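Skiment: two hands, one table
Nafula Mugo and Erasto Langat, Nomside shared workshop. Page updated Jul 21, 2026.

Skiment is our two-armed build. The job we set it is putting a bun on a plate. We have spent 600 hours on it so far, mostly on wiring and finger joints.

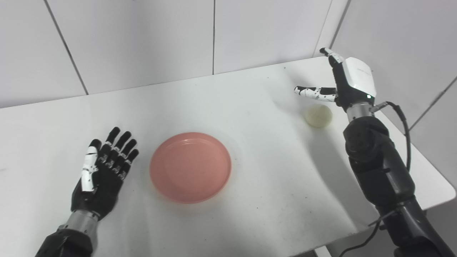 What does it run on?
A second-hand desktop PC under the bench, with one power supply for each arm.

Erasto wrote the grip code and Nafula did the wrist mounts, which went through two versions before they stopped slipping.

Pink plate on the left, bun over on the right, both hands open with the palms down.
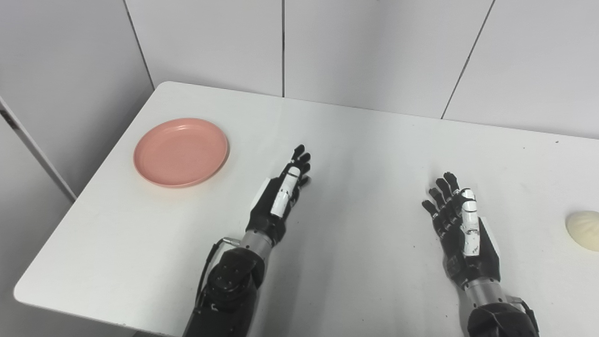

The next job is tidying the cable runs so the wrists can turn further. Felista Odera is printing clips for us and we hope to fit them in August.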